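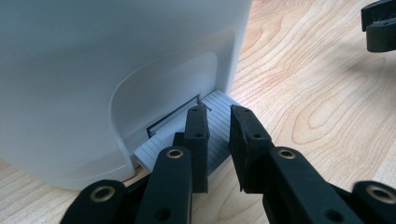 **By Desta Beyene** | Hestside Home Notes | 24 December 2018

## Cleaning white plastic appliances and the plates that slide into them

White plastic shows everything. So does pale gray plastic with grooves in it, and plenty of small appliances have both: a smooth white shell, and a ridged plate or tray that goes into a slot at the base. I have cleaned a lot of these, first in a rental with 88 square feet of kitchen and now in a house with a bit more room. These are the methods I still use.

### Before you start

Unplug it. If it heats anything, leave it until the shell and the parts inside have cooled. If it holds water, empty it.

Check the manual for which parts come off. Some plates pull straight out, some need a small lift first, and some are fixed and only look removable. If it doesn't move with light pressure, stop and look for a catch.

You'll need:

- two microfiber cloths
- dish soap
- a soft toothbrush
- cotton swabs
- a wooden skewer or toothpick
- a dry towel to work on

### The ridged plate

Fine parallel grooves hold on to dust, crumbs and dried drips. Wiping across them cleans the tops of the ridges and pushes the rest down into the channels, so brush along the grooves, from one end to the other. Rinse the toothbrush often.

1. Slide the plate out slowly and keep it level until you know whether there is liquid in or under it.
2. Tap loose crumbs into the trash.
3. Wash in warm water with one drop of dish soap. Let it soak ten minutes if anything has dried on.
4. Brush along the grooves, then turn the plate over and do the underside.
5. Rinse and stand it on its edge to dry, grooves running up and down so the water drains out of them.

For anything stubborn in a single groove, run the skewer along it. Don't use a knife or a metal pick. A scratch in pale plastic turns gray and stays gray.

Dishwashers are a gamble with flat plastic parts. My old Birkus had a tray that went through one hot cycle and came out with a slight twist, and it scraped the sides of its slot from then on. Unless the manual says it can go in, wash it by hand.

### The slot

Most people clean the plate and put it back into a dirty slot. Wrap a damp cloth around the flat handle of a butter knife (handle end, cloth doubled over) and wipe the inside from back to front. Cotton swabs do the corners.

If the slot has a metal lip, dry it well. Water sits along that sort of edge and leaves chalky marks. White vinegar mixed half and half with water takes them off; put it on the cloth, not on the appliance, and wipe again with plain water afterward.

Wait for both the slot and the plate to be dry before putting them together. If the plate sits crooked when it goes back, pull it all the way out and start again. Pushing harder on one side is how corners get chipped.

### The shell

A matte finish needs less scrubbing than you think. Warm water, a little soap, and a well-wrung cloth. Start at the top and work down. Go over it a second time with plain water, as soap film picks up dust by the next day.

Recessed panels need their own pass. Grease and dust settle where the panel meets the shell, mostly along the curve, and a flat cloth skips right over it. Use a damp swab.

Things to keep off white plastic:

- Scouring powder and the rough side of a sponge. They leave dull patches on matte plastic and haze on glossy.
- Melamine sponges, except for one small mark at a time with hardly any pressure. They are a very fine abrasive.
- Acetone and nail polish remover.
- Bleach. It can make some plastics yellow faster.

For a scuff, try baking soda and water mixed to a thin paste, rubbed on with a fingertip. Test it on the back first.

Yellowing is different. It comes mainly from light and heat and is in the plastic itself, so washing won't shift it. Moving the appliance out of direct sun will slow it down. My Grelura has spent its whole life next to a south window and the window side is now a clear shade darker than the other. I should have moved it years ago.

### The wood underneath

Appliances on a wooden surface need to be shifted now and then. Moisture gets trapped underneath, and wood changes color with light, so after a few months you can end up with an outline.

Lift, don't drag. Check the feet for grit while you have it up. Wipe the wood with a barely damp cloth, following the grain, and dry it right away. Then set the appliance back an inch or two from where it was.

If there's already a pale ring from damp, leave the spot uncovered for a few days before trying anything on it. Some rings fade that way. If it's a raw or oiled surface and the ring is still there, sand lightly with 220 grit along the grain and re-oil. Don't sand a varnished or laminate surface.

### How often

| Part | When |
|---|---|
| Plate or tray | Weekly, or after any spill |
| Slot | Every second time you wash the plate |
| Shell | Weekly dusting, monthly wash |
| Recesses and seams | Monthly |
| Surface underneath | Monthly |

### From readers

Hanan Geagea wrote in June to say she uses an old makeup brush for dusting the grooves between washes. I tried it and it works well, as long as the plate is dry.

Another reader asked about replacing a cracked plate. Look for a part number molded into the underside before you order – plates from two versions of the same appliance can look alike and differ by a hair in width. Measure the old one and keep it until the new one fits.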